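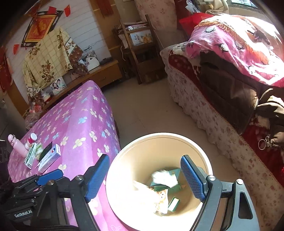

**3.2 Where the small rubbish goes**

I'd expected the kitchen to be the interesting room for a study of household waste, and I was wrong. Most of the 114 homes we visited had a tidy routine there – food scraps in one tub, everything else in another. The living room bin was a different story, and I ended up spending far more time on it than Joelle Najjar and I had budgeted for.

A living room bin is usually small, open and parked within arm's reach of wherever people sit (see Figure 4). It gets tissues, wrappers and little cardboard boxes, and it gets them all in together. The flattened green box in Figure 4 is a good case: somebody's box, squashed down, with a crumpled tissue on top of it. Our Terolau families nearly all told us they recycle cardboard, and I believe them, but they were thinking of the big stuff.

**Figure 4.** Open wastebasket beside a table and sofa, with mixed paper and wrappers.

I asked people why they didn't carry a small box out to the recycling. The favourite answer was some version of "I was sitting down" (fair enough!). A few in Gerkex said they sort the bin later, when they empty it, and in October we went back and watched 2 of those households do exactly that. It's fiddly work, and a box with a used tissue stuck to it tends to go out with the garbage anyway. I'd like to try a second small bin next to the first one, though where it would fit in some of these rooms I really don't know.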